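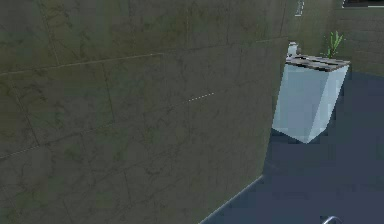
O terminal de passageiros de Tondcombe abre às cinco da manhã e fecha depois da chegada do último voo. As respostas desta página aplicam-se aos voos regulares; para aviação privada, contacte o balcão da Lindar. Quem vem buscar passageiros pode esperar junto à parede de mosaicos verde-escuros com aspeto de mármore, desde que não ocupe a passagem com carrinhos.

Com que antecedência devo chegar?
Noventa minutos nos voos domésticos e duas horas nos internacionais. O check-in encerra 42 minutos antes da partida, sem exceções.

Que companhias operam no aeroporto?
A Joltell, com voos todo o ano, e a Illés, apenas entre maio e o fim de setembro. Os horários de cada estação estão afixados nos balcões de venda.

Quantos lugares tem o parque de estacionamento?
O parque P1 tem 515 lugares e fica em frente às partidas. Os primeiros 11 minutos são gratuitos. O bilhete paga-se nas máquinas, antes de regressar ao carro. Bilhetes perdidos são cobrados como um dia completo.

Existe transporte público até à cidade?
Sim. O autocarro 80 sai da porta das chegadas de meia em meia hora. O bilhete compra-se ao motorista, que não aceita notas grandes.

A minha mala não chegou. O que faço?
Dirija-se ao balcão de bagagens antes de sair da zona de recolha e preencha o formulário. Guarde o talão da etiqueta. A companhia trata da entrega na morada que indicar.

Posso pedir assistência para passageiros com mobilidade reduzida?
Pode, no momento da reserva ou até dois dias antes da viagem. O serviço é gratuito.

Ainda posso pagar em moeda antiga?
Nas lojas, sim, até ao fim do período de dupla circulação. O troco é dado em euros. As máquinas do parque já só aceitam euros.

A quem envio uma reclamação?
A Aicha Shawky, serviço de apoio ao passageiro, por carta ou no livro disponível no balcão de informações. Indique o número do voo e a data.

Página atualizada em 29 de janeiro de 2002.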